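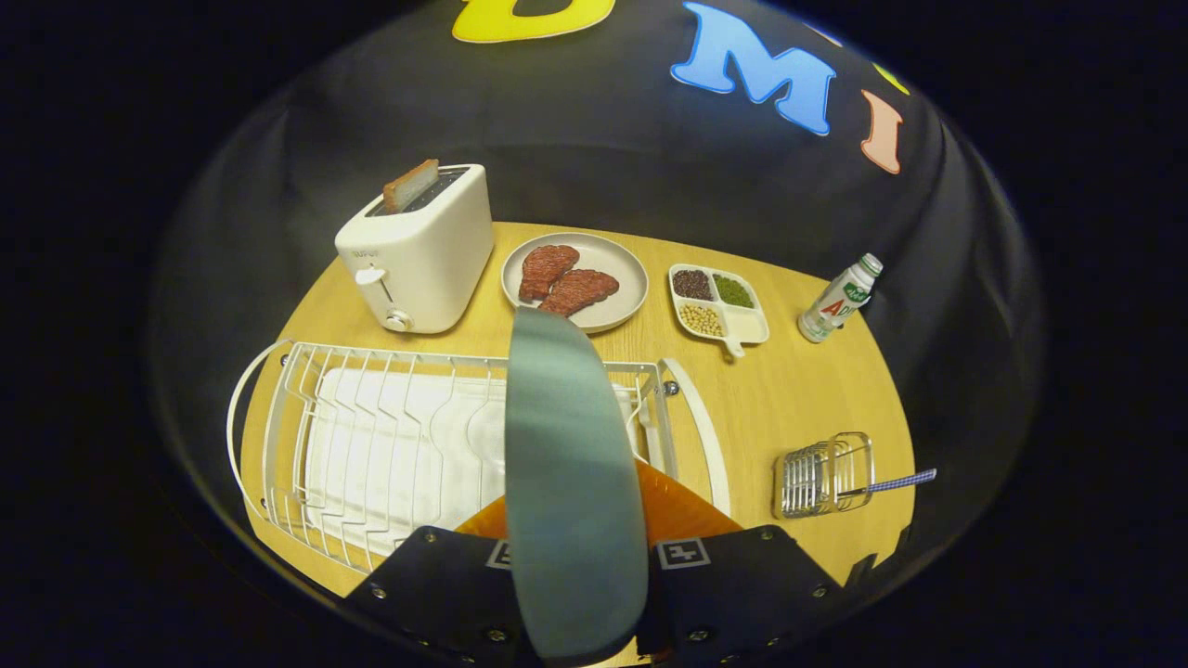
Breakfast Belongs to the Person Who Eats It

by Benedek Virág

When I came to this country I rented a room in Kamadstead from a woman named Femke Hendriks. On my first morning she asked what I eat for breakfast. I said that I eat what is left from dinner. That day it was cold chicken with pickled cucumbers. She was very polite, but she put a box of cereal next to my plate, in case I changed my mind.

I have thought of that box many times. I am now 17 years a guest and then a citizen here, and still I meet the same opinion in different clothes: some foods are for the morning and other foods are for the evening, and a grown person who mixes them has something wrong in his life. A man who eats soup at seven o'clock is sick or foreign. A man who eats a chocolate cake at seven o'clock is normal, if the cake has the shape of a muffin.

I would like to argue against this opinion. I do not think it does great harm, but it does a small harm every day, and small daily things deserve at least one essay.

First, the rule is not old. My grandmother worked in the fields and she ate bacon, onion and bread before sunrise, and at noon she ate almost the same. She would not have understood the words "breakfast food." In her house there was food, and there was the hour when you were hungry. I suspect that many families here, if they go back far enough, will find a grandmother like this.

Second, the rule makes people eat badly when they have little time. My colleague Ross Rutherford leaves his house at 5:30 and drives to the warehouse in Pladutham. In his refrigerator there is usually a good stew which his wife has made. He does not touch it. He stops at the gas station and buys a sweet roll and a coffee, and at ten he is hungry and in a bad mood. I asked him why he does not warm up the stew. He looked at me and said, "It's morning." For him this was a complete answer.

I must be fair to the other side. Annelies Postma, who read this text before I sent it, wrote in the margin that the morning is hard and people do not want to make decisions in it. Toast is the same every day, and you can make it with your eyes half closed. She is right, and I have nothing against toast. I eat it too, sometimes with butter, sometimes under a piece of meat from last night. I only say that a habit should be called a habit. When we call it a rule, we begin to correct other people with it.

And we correct children most of all. My neighbor's son Miłosz did not eat in the mornings for almost one whole winter. His parents offered cereal, pancakes, eggs, yogurt with fruit, and he pushed everything away. They were worried and talked about going to a doctor. Then in February his aunt stayed with them, and she was heating rice and beans for herself, and the boy asked for some. He ate two bowls. You would expect that the family was happy, and they were, but his father also told me the story in a low voice, as if it was a little bit shameful. He asked me to not tell the school. (He has since given me permission to write it here.)

I find this low voice interesting. We allow adults to skip the meal completely, and we even admire them for their discipline. We allow coffee with so much sugar that the spoon stands in it. But rice and beans must be a secret.

Restaurants could help, and they do not. The place on my corner, Mulder, serves its morning menu until eleven and will not make a bowl of soup before that, even when the pot is already hot on the stove and I can smell it from my chair. The cook told me that the other guests would not like the smell. I looked at the other guests. One of them had a plate of sausages.

I do not ask that everybody eats as I do. Mrs. Hendriks ate her cereal for the whole two years that I lived in her house, and I never put a cucumber next to it. But near the end, on a cold morning, she came into the kitchen while I was warming up goulash, and she stood there for some time with her empty bowl. I gave her a small portion. She ate it standing at the counter, and then she asked me if there was more bread.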